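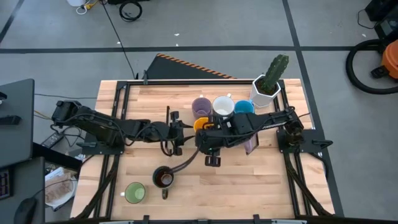

A Morning at the Stendside Tabletop Works

Home Visits Workshops Maps Contact
3 min read

Stendside opens its doors to visitors one morning a month from March through October. I took the early bus from Famalside, got off at the stop by the bridge, and walked up the hill to the main gate. Check-in is at the side office. They gave me earplugs and a paper map.

The first stop is the lumber yard. Boards come in from three mills and are stacked with thin sticks between the layers so air can get through. Most of it is maple, with some beech and birch. Our guide said the yard holds up to 700 stacks in the fall. It smelled good even from the parking lot.

Next is the cutting hall, the loudest part of the tour. Boards are ripped into strips, and two people at a long bench sort them by color before they go to the glue line. I could have stayed there longer. The strips are turned so that the grain alternates, which helps keep the finished top flat. The big press is an old Dhillon with 100 clamps, and it was down for a belt change while we were there.

Sanding and oiling are upstairs. You watch the oiling through a window. The standard top is called the Meren and it takes two coats, with a night in the drying room after each one.

The shop sells seconds and offcuts. I bought a cutting board with a small knot in one corner. Full tops start at 300 dollars and they will cut one to size if you call ahead.

The tour took a little under two hours. There are a lot of stairs and no elevator. The canteen stops serving hot food at 1:30, and the bus back leaves from the other side of the road.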